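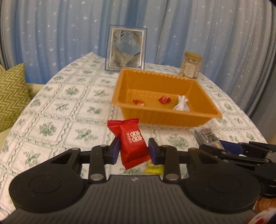 Wk 6 handout - Wedding customs and what they're for
Notes to go with the reading (Tsang, ch. 3). Bring both to seminar.

Main question this week: when does a wedding "happen"? Signing? Meal? Tea? Depends who you ask. Keep that in mind all through.

1. Gifts before the day
Groom's side sends goods to bride's side. Cakes, fruit, dried seafood, money in red paper. Bride's side keeps part and sends part back. The return matters as much as the gift - keeping the lot would look greedy, sending it all back would be a refusal.
Compare: dowry (goes with the bride) v. bridewealth (goes to her family). Don't mix these up in the essay, people do every year.

2. Double happiness
The character for joy, 喜, written twice side by side = 囍. Goes on doors, windows, invitations, sweets, bedding. Not usually used as a word in ordinary writing, more of a sign. Red for luck. White on its own has mourning links, so older relatives may mind it, though white dresses are now normal and many brides change into red for the meal.

3. Sweets
Handed out to guests, neighbours, people at work. Point is partly telling everybody. If you've had the sweets, you know about the marriage, so you're a sort of witness. Cf. wedding cake posted to absent relatives in Britain, same job done.
Wei's argument: sweets reach people the banquet can't. Cheap, small, easy to carry. Choi disagrees, thinks she makes too much of it and that the banquet list is were the real sorting goes on. Read both.

4. Tea
Couple serve tea to elders, in order of age and closeness. Elders drink, give a red packet or jewellery. New names used for the first time (she calls his mother "mother" etc). For lots of families this is the real moment.

5. Barkum interviews
Chung talked to 17 couples in Barkum. Nearly all had kept tea, most had dropped the gift exchange or turned it into one envelope. Small sample, all from one town, so go carefully. Grandparents' views come second hand from the couples - weak spot, good one to raise in seminar.

Terms to know: bridewealth, dowry, rite of passage, witness, recipocity

For seminar
- Pick one custom from your own family or town. Who pays, who gets, who is told?
- Could you drop it? Who would complain first?
- Half a page, typed. Shih is taking the second group, same room.

Essay titles up in May. 15 per cent of the mark is for use of sources so start a list now.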